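2. Planning and budgeting before you order

Read this section before you request a quote for a Zinside tabletop arm. Orders for February delivery close on 15th December.

1. List the objects the arm will handle. Write down the width of each one at the point where it will be gripped.

2. Measure the work table. Leave clear space on both sides of each object for the open fingers.

3. Choose the gripper. The base price of $2530 includes one two-finger gripper and one wrist camera. Spare finger pads are $147 per set.

Note: Budget for three sets of pads in the first year if the arm will run every day.

4. Allow eight working days for mounting, wiring and calibration. Do not book operator training inside this period.

5. Decide what the table will be covered with. Cloth can wrinkle and shift under the fingers, so include clips in the order.

Caution: Plan separate trials for open containers holding liquid. Keep the controller and power supply off the table during these trials. 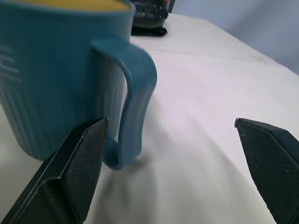
Krum Leka
Equipment Planning, Zinside

6. For mugs, enter both the body width and the handle size on the order form. A ribbed mug with a thick handle, set down with the handle between the open fingers, is a suitable test object.

7. Send the completed form to your dealer and keep a copy with the site plan.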